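The club at Mevport has been watching variable stars since before most of its members owned a computer. Its observing secretary keeps the records in a row of box files and, more recently, on a laptop, and agreed to talk on the evening of 4th January, when cloud had put paid to any observing.

"People think you need a big telescope," she said. "For the bright ones you need binoculars and a chart. I did my first season with a pair of 11x45s from a junk shop, and I still use them."

The method has changed very little. The observer finds the variable, picks one comparison star a bit brighter and one a bit fainter, and judges where the variable falls between them. The estimate goes down in the notebook with the time, and the next star is looked up.

"You write it down before you look at last month's figure. If you know what it was, you'll see what you expect to see. I've done it myself. I had Mira too bright for most of one November and had to mark the whole lot as doubtful."

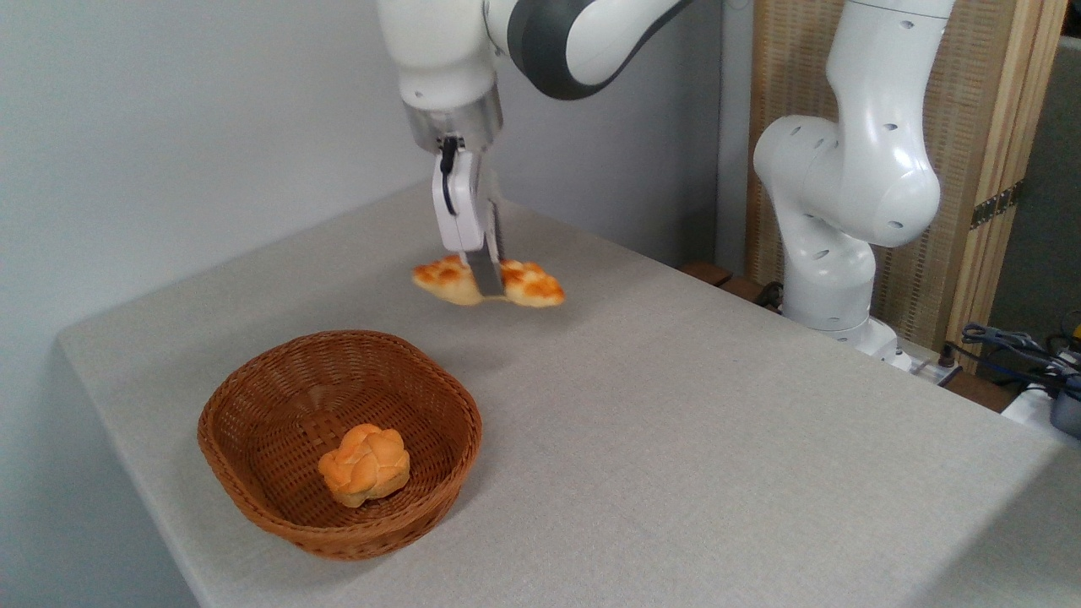 She joined after moving from Ikotport, where street lighting had left her with very few stars to choose from. Mevport is darker, though the harbour lights spoil the southern sky below the height of the sea wall. The club's own site is the field at Skulonell, three miles inland, which it has used for 11 years. There is a shed, a kettle and a locked gate, and members are asked to dip their headlights on the lane.

Asked what puts beginners off, she said it was the moon and the cold, in that order. "They come out at full moon because it's a nice clear night, and they can't find anything. Then they come back without gloves."

New members start with 3 stars, all of them easy to find from the Plough or Cassiopeia. She would like more of them to carry on through the summer, when the nights are short and the notebooks go thin.

"A gap is a gap. You can't go back and fill it in." She has two more box files on order.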